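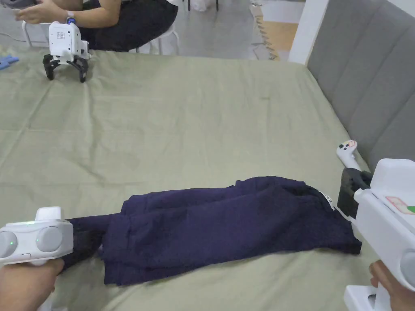
Folders wanted for our wardrobe and laundry sessions at Ashby

Mon 16 July
Posted by Rangi Tapsell

Print this page | E-mail this to a friend
Search listings: keyword or suburb Go

Do you like a neat pile of T-shirts? Are you the one in your household who gets handed the basket because you're the only person who does the sleeves properly? If so, we'd love to hear from you! Vesance is looking for people to join our clothes folding sessions at Ashby, and we really do mean all sorts of people - fast folders, slow folders, rollers, and those of you who learnt one way from your mum and have stuck with it ever since.

The work is simple enough. You'll be given everyday clothes, mostly T-shirts, trousers and the odd jumper, and you'll spread each one out on a covered bed or table, smooth it, fold it and start on the next. We'll show you the folds we have in mind on your first morning, and there's plenty of time to practise before you settle into a rhythm.

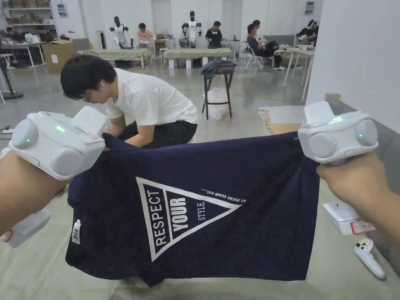

Mwanahawa Sang

I look after the sessions day to day, so I'm probably the person you'll talk to first. I'd like you to know that it's a friendly room and a fairly relaxed one. There are chairs for when your legs have had enough, and you're welcome to have a yarn while you work. Dark tees are the fiddly ones, in my opinion (a navy sleeve on a navy body is easy to lose), so have a go at a few at home if you're keen.

Sessions run for 4 hours with a proper tea break in the middle. We pay $60 for a short trial and the full sessional rate after that, which Mohit Chaudhary will go through with you over the phone. You'll need to be 18 or over, happy to stand and lean over a bed or table for a good part of the time, and comfortable using both hands together. Please wear something you can move in and leave bulky rings and bracelets at home.

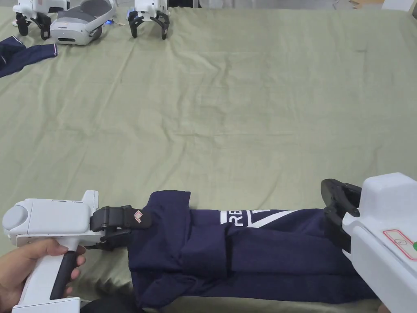
Folding a navy top lengthwise on the green cloth

No experience is needed, though if you've worked in a laundry, a op shop or a clothing store, do mention it. We're especially short of people for the early sessions, and if you can commit to the same morning each week until March we'd be over the moon.

To apply, send a few lines about yourself and the mornings that suit you to Mohit at the Vesance office, Room 492, Ashby. A full résumé is welcome but a short note will do just as nicely. Please quote listing 587 so it lands in the right tray.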